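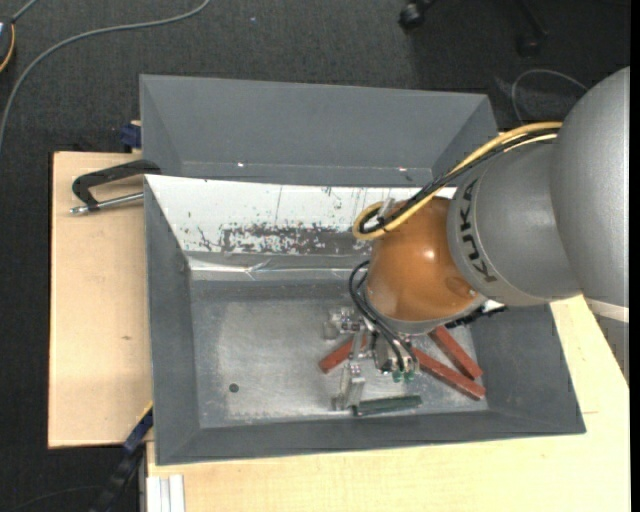 KUKA arm over a gray bin.

Section 2: Setting Up Your Arrival Folder

Welcome to the Valtwood relocation portal! Your arrival folder keeps your lease, school forms and shipping papers together, and once it's filled in you can get to everything from your phone on moving day (a real treat when the boxes are still on the truck).

1. Sign in with the email address you gave your move coordinator.
2. Choose New Folder and type the name of the town you're moving to.
3. Add everyone who is moving with you, kids included. Pets go on their own page, under Household.
4. Upload your lease or closing papers. Files can be up to 31 MB each.
5. Pick your move-in date and press Save.

Note: If your children start school in September, open the Schools tab right after step 5. You'll love how much of the form is already filled in for you!

Caution: Changing your move-in date clears any elevator or parking bookings. Write them down first.

6. Press Share to let your coordinator see the folder. Antonina Levchenko looks after families moving to Jukgate, and Myroslav Fedoruk looks after Bodau.

Your folder stays open for 363 days after move-in, so keep adding to it as you settle in.

Related items
Section 3: Booking Your Movers
Section 4: Utilities and Mail
Moving With Pets
Jukgate Neighborhood Guide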